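Damthorpe Uller Perforated Wall Panel

Item no. 453
Sold per panel. Fasteners sold separately.

Overview

The Uller is a flat perforated panel for lining storage walls, hobby rooms, shop displays and small enclosures. It can be screwed to studs through spacers or set between frame posts. Holes run edge to edge, so panels can be trimmed on any side without leaving a blank margin.

Specifications

Panel size: 500 x 500 mm
Thickness: 2 mm
Material: powder-coated steel
Finish: plain or printed, one face
Back face: plain gray
Spacer depth: sold to match frame
Use: indoor, dry rooms only

Printed finishes

Plain white and plain gray are stock items. Printed finishes are made to order in lots of 200 panels. The pattern is applied after perforation and is not matched across panels unless requested on the order form. Matched lots are numbered on the back and must be hung in sequence. Color may vary slightly between lots. Keep spare panels from the original lot if later repairs are likely.
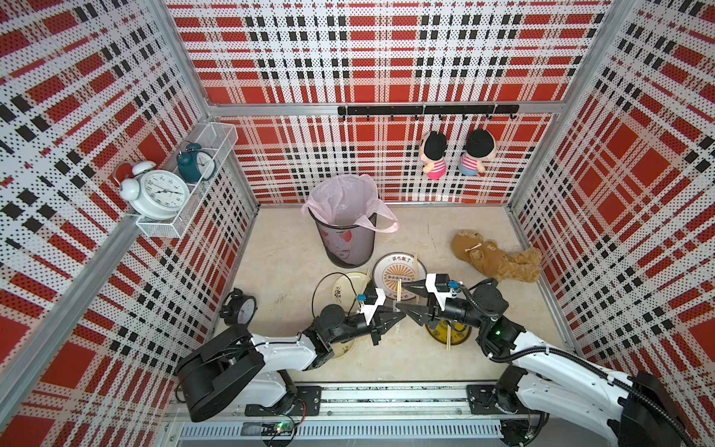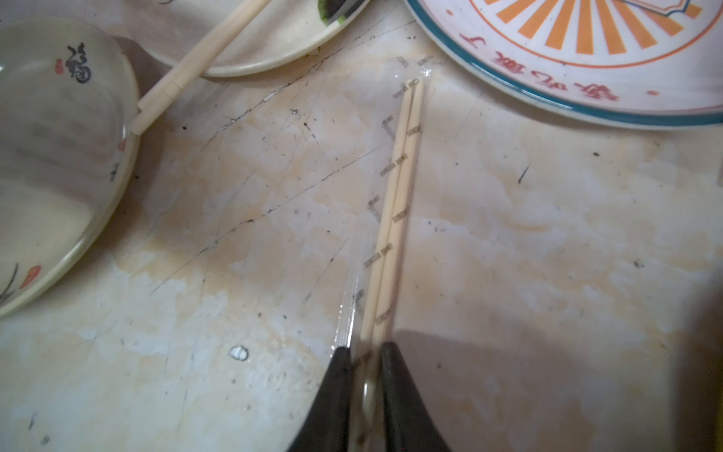
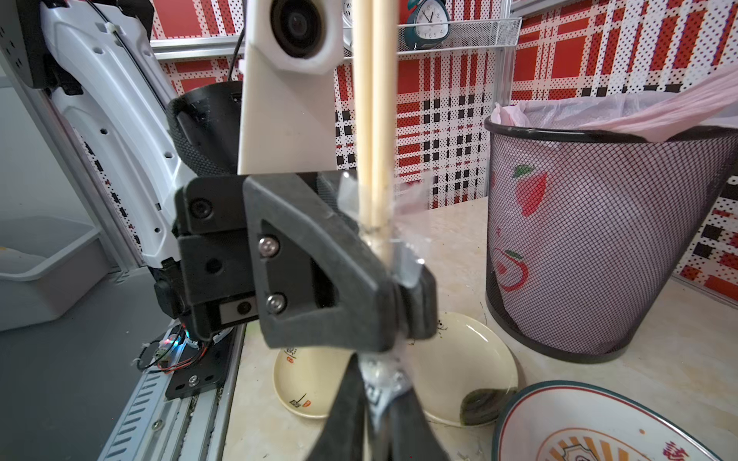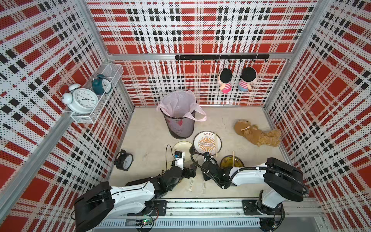

First picture: wire-mesh basket shelf on a plaid panel wall, hook rack on the back rail. Last picture: plaid on the back and side walls.

Mounting

Fix the frame first and check it for square. Panels set into an unsquare frame will bow at the center. Leave a small gap at each corner where walls meet. For walls that lean inward, use the Clumitz angle bracket at top and bottom, and fit the top row before the lower one.

Heavy items should hang from the frame or a cross rail. The panel itself is meant for light goods such as small baskets, hand tools and packaged stock. Do not drill new holes in a printed face, as the coating will chip.

Cleaning

Wipe with a damp cloth and mild soap. Dry the back as well as the front. Solvents dull the print. Dust in the holes can be removed with a soft brush or a vacuum on low power.

Accessories

Venter hook rack, black
Venter basket shelf, white
Clumitz angle bracket, pair
Spacer set, bag of 500

Ordering

Printed lots ordered before the end of November ship in the following run. Trade accounts and sample requests: Thierry Renaud. Drawings and load questions: Crescencio Valcárcel.

Data sheet revised July 22, 2023.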